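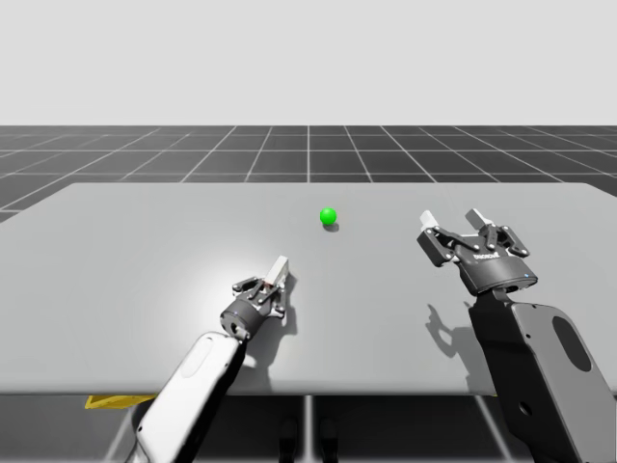

## Re: Drondel support slot in September

On the mailing list, Brodie Kereama wrote:

> Does anyone know if Gesto are still opening for Doseo at the Hinds? The poster only has the one name on it now. Also, is it the big room or upstairs?

Still on, as far as I know. I spoke to Wing-yan Fung after rehearsal and she said they have a 40-minute set, mostly the Drondel EP plus two new ones. She's playing bass again and has dropped the keyboard parts.

It's the big room, which holds 624. Upstairs only takes 200 and they had sold more than that in the first week. 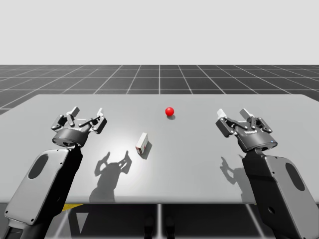
Doors are at 7 and Gesto go on at 7:45, so don't count on a late start - the Hinds has a strict curfew now. Tickets are $14 plus the fee. I have two spare if anyone wants them at face value. Reply to me off list.

Brodie, do you still have the desk recording from the spring show? My copy cuts out in the third song.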